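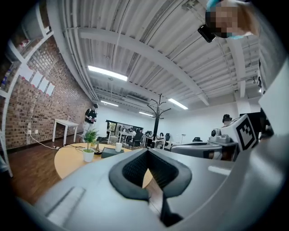 二千回やって、まだコップひとつまともに置けないんですか、という感想が前号の読者から届いた。正確には2117回である。しかもそのうち使える記録がどれだけあるかは、編集部としてもあまり大きな声で言いたくない。

Cloltiaの学習用データ集めは、12月に始めたころの見込みでは3週間で片づくはずだった。手持ちグリッパーを握り、つかんで、運んで、放す。人間なら朝食前に済む仕事だが、学習する側は人間の癖まで律儀に覚える。初期のモデルは、物を置く前に必ず一拍ためらった。収録者の迷いをそっくり受け継いだらしい。

そこで今月から手順を少し変えた。

- 1本の収録は8秒前後。考え込んだら撮り直し
- 同じ置き場所を続けて使わない
- 失敗した回も消さず、「失敗」の札をつけてKlinhomに上げる

3番目がいちばん守られていない。自分の失敗を共有フォルダに残すのは、誰しも気が進まないものである。Erura班の提出分は失敗率がゼロで、Clostum班から丁重な疑いの目を向けられている。

収録は1回6本で交代。腕が疲れると動きが雑になり、その雑さもやはり覚えられてしまう。次の枠はまだ空きがあるので、手首に自信のある方は予定表に記入を。

(2021年5月8日)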